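Arm stops mid-shift with a cloth in its grip, and we lose an afternoon
By Ansel Crenshaw
25 February 2018
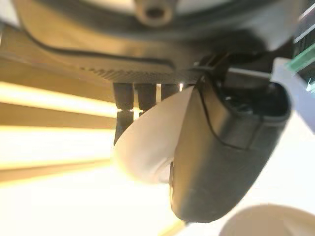
What went wrong

Well, we had our first proper scare at Lindqvist, and I've had enough people ask me about it in the parking lot that I figured I'd write it up for the site.

The short version: one of the arms on the cloth handling job closed on a white cloth, started its lift, and then just quit. No alarm, no beep, nothing on the panel except a fault code, 1097, that I had never seen before and had to look up in the back of the Flurow manual. It stayed clamped the whole time. Nobody was hurt, and I want that up near the top in case my mother reads this.

What bothered me was the release. You're supposed to be able to hit the button on the stand and have the fingers let go. I hit it. I hit it again, a bit harder (as if that helps!), and the thing held on. We ended up cutting power at the wall, waiting for the pressure to drop, and opening it by hand with the little crank that lives in the Jaduvia cabinet. It took two of us, and one of us was mostly saying "careful."

The cable, probably

I spent the next morning going back through the log with a very large coffee. The arm had done 2390 picks since its last service, and the first 1860 look totally boring. After that you start to see tiny dropouts in the signal from the gripper, each one gone before the software cared. Then a longer one came along right in the middle of a grab, and the controller did what it's told to do when it loses touch with the hand, and froze.

My money is on a wire that gets tugged when the wrist turns all the way over. The repair shop, Cirura, has the gripper now and they're leaning the same way, but they want to flex it on the bench before they'll put that in writing. Fair enough.

The release button is a separate headache. It runs through the same connection, so when the signal goes, the button goes with it. I don't love that! I've asked for a release with its own line, and I was told that's doable with a part we'd have to order.

For now

The job is being done by hand, and it's slow going, with 128 pieces still in the backlog when I left last night. If you're working near either of the other arms, please stay behind the yellow tape while they're moving, even if one looks like it's stopped. Ours looked stopped too, and it still had power. The crank is now on a hook by the door, so please don't put it back in the cabinet.

I'll post again when Cirura sends their report.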